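16 Jul 2019

Learning to write smaller

I have been trying to get my handwriting back. I used to have a pretty decent hand, back when I wrote letters, and then came years of typing everything and one morning I couldn't read my own grocery list. Was it "leeks" or "locks"? I bought both, just in case (we did need a padlock).

So since last September I've been filling notebooks. I'm on my third, a Porero with 306 pages, and the paper is so smooth that my pen practically skates across it. The first one was a Kodikara from the drugstore and the ink came through on every page, but I kept going and I'm kind of fond of it now, blots and all!

My routine is one page before breakfast. I copy out recipes, song lyrics, the back of the cereal box, whatever is lying around. Slow is the whole trick for me. If I hurry, my r's turn into v's and my g's lose their tails, and by the bottom of the page it looks like a seismograph had a bad night.

Big letters are a separate problem. On paper my wrist does the work, but on a whiteboard it has to come from the shoulder, and I drift uphill every single time.

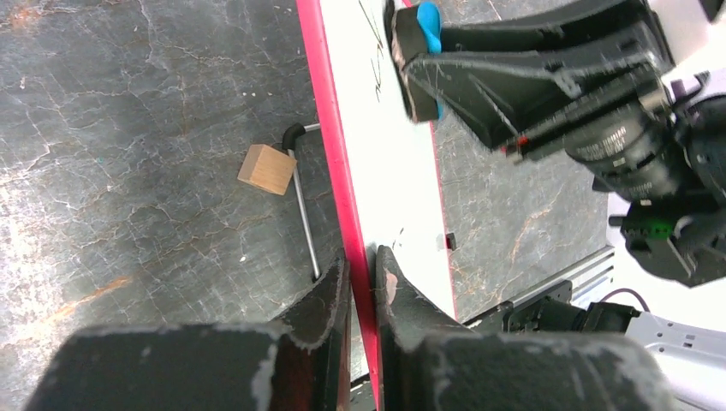
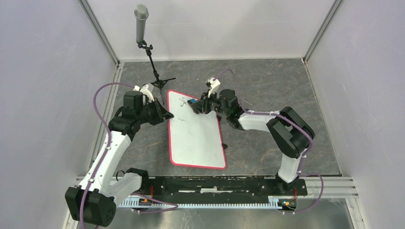
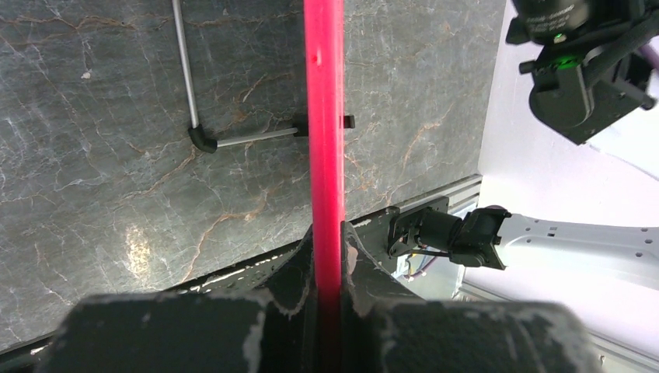
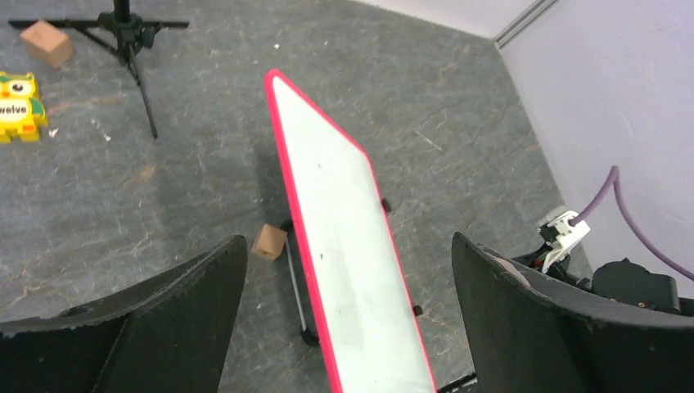 My sister-in-law says to bend your knees as you go along the line, and I've tried it, and I looked ridiculous, but the line did come out straighter. I'm also told chalk is easier than marker — more drag, I guess — so I may pick up a box.

Next I want to try a real fountain pen. The Genarico shop downtown has a tray of used ones by the register and I've been in twice just to hold them. The green one leaks. The brown one doesn't, but it costs more than I spent on all three notebooks put together, so I'm telling myself I have to finish the Porero first. I'm on page 41.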